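Print this thread | E-mail this thread

Rowing machine subscription, keep or cancel?

**saltbushrower**
Right, I need talking down or talking up. I bought the Rerena rower last winter on the strength of the free trial, and now the classes want $640 a year. I love the classes! The instructors are daggy and kind and the scenery rows are gorgeous. But I counted my sessions in the app and I've done 278 since I got it, and I reckon half of those were just me with the telly on and the screen flipped round. Does anyone run theirs without paying? Does the monitor still show your split?

**kmart_lycra**
Yes it shows split, stroke rate and distance. You lose the history and the leaderboard. I cancelled in March and haven't looked back, although I did have to buy a cheap tablet holder so I could watch the footy.

**oarsome_gran**
I'm going to disagree with kmart here (sorry love). I cancelled mine too and rowed maybe twice in the next two months. Some of us need a cheerful person yelling our user name at six in the morning. If the classes get you on the seat then $640 is cheaper than the gym I used to not go to.

**kmart_lycra**
But she's already said half her rows are without the class. That's a person who rows anyway!

**saltbushrower**
Half might be generous to myself, to be fair.

**tinnie_and_tonic**
Has anyone tried the Drurkevance app? Works with most rowers over Bluetooth and it's $200 for the year. Fewer live classes and the music is woeful, but the interval programs are heaps better than Rerena's in my opinion. I've got it running on a De Bruijn rower, an old second-hand thing with a squeaky rail, and it picked it up straight away.

**oarsome_gran**
Tried it, hated it. The bloke who does the 5 km rows never stops talking about his own splits.

**tinnie_and_tonic**
Ha, fair call. I mute him.
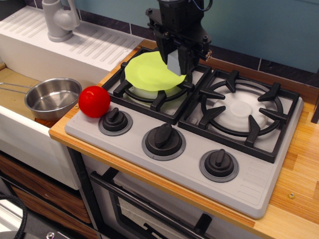 Anyway, the other thing I'd say is check what happens to your history before you cancel anything. I lost the lot when I switched, every metre, and I was filthy about it. There's an export button buried under Profile, then Privacy, and it spits out a spreadsheet that Drurkevance will read if you rename the date column.

**saltbushrower**
Oh that's gold, thank you. I'd be devo to lose my 2 km times.

**jasov_tragic**
Jasov owner checking in. Ours has no subscription at all and the monitor looks like a 1990s calculator. I'm up to 301 rows on it and my colour-coded wall chart is all the leaderboard I need. I don't get paying for this stuff, it's a seat and a chain.

**oarsome_gran**
And a bicycle is a seat and a chain, and you lot still spend a fortune on those.

**saltbushrower**
Okay, I've done the export and it worked, dates and all. Going to pause Rerena for a month and try the other mob's trial with the talky bloke muted. If I stop rowing, gran, you're allowed to yell at me at six.

**oarsome_gran**
Alarm's set.

Print this thread | E-mail this thread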